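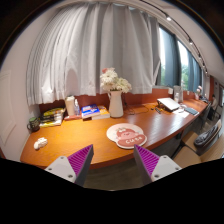

Lining weight for south-facing office curtains

goment29
Posted 21/08/2022
Looking for input on lining. The face fabric is a plain white fabric, unlined, 455 cm finished width at double fullness. Glare on monitors is the main complaint, fading of the wood second. Ramanauskas quoted a bonded thermal lining. Tramport quoted a loose sateen lining on the same heading tape. The thermal costs more and I can't find a light transmission figure for either.

selvedge1000
Loose lining. Bonded fabric can't be relined when the coating fails, and the coating goes first on a south side. Mine cracked along the folds.

ustthorpe_h
Disagree. Cracking is a symptom of old acrylic coatings and machine washing. Three-pass coated lining blocks far more light than sateen. Sateen only diffuses it, so the glare on the monitors will stay.

goment29
Is weight a problem? The track is rated per glider and I don't want to replace it.

ustthorpe_h
Weigh a test length. Multiply by the total cut width, divide by the number of gliders, compare with the rating on the track sheet.

selvedge1000
Also check the stack. Coated lining doesn't compress well and on a curved track it drags at the bend. A separate lining on detachable tape comes off for washing and can be swapped for dimout later.

ustthorpe_h
Agreed on the detachable tape. Still wouldn't use sateen.

goment29
Ordering samples of sateen and three-pass. Will post lux readings at desk height in November when the sun is lower.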